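Applies to large dark desk mats with a smooth or glossy face, laid on a white or light-coloured top. Fabric mats need a different method. Last revised June 25, 2022.

## What you need

- Two microfibre cloths, one for washing and one for drying
- Dish soap, unscented if possible
- A small bowl of lukewarm water
- A soft brush for the edges

A dark glossy face shows every droplet and speck. Check it under a bright light before starting.

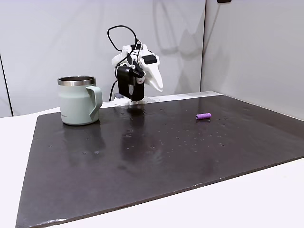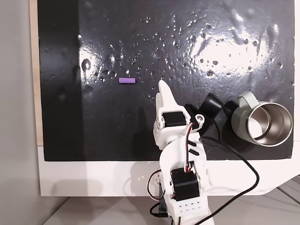

## 1. Clear the mat

Take off the small items first. Light pieces such as short purple tubes and offcuts roll or slide easily once the surface is wet, so put them in a tray. Move mugs by the handle and set them well back from the edge of the table. Unplug anything with a cable and lay the cable behind the mat.

## 2. Remove dust

Wipe with a dry cloth from the back edge to the front in straight, overlapping passes. Do not press hard. Grit dragged under a cloth leaves fine scratches, and on a dark face they show as grey lines. If the cloth picks up grit, fold it to a clean side.

## 3. Wash

Put 10 drops of soap in the bowl. Wring the cloth until it no longer drips. Work in sections the width of your hand. Dried mug rings need a damp cloth left on them for 6 minutes, then a light rub. Do not use glass cleaner with ammonia. Caoimhe Fitzgerald tested one on a Clastitz mat and it left a dull patch that did not polish out.

## 4. Dry

Blot first, then wipe. Beads of water left to dry on their own leave pale spots, mostly where the tap water is hard. Check from a low angle with the light in front of you; glare will hide drops if you look from one side only, so check from the other side too.

## 5. Do the underside

Lift the front edge and run the dry cloth along the table. Water trapped under a mat can mark a painted top. On light wood, wipe along the grain and leave the mat off for an hour.

## Notes

- For hard-water spots, use one part white vinegar to 10 parts water, then rinse.
- Replace the drying cloth when it stops absorbing.
- Corners that curl can be weighted overnight with books.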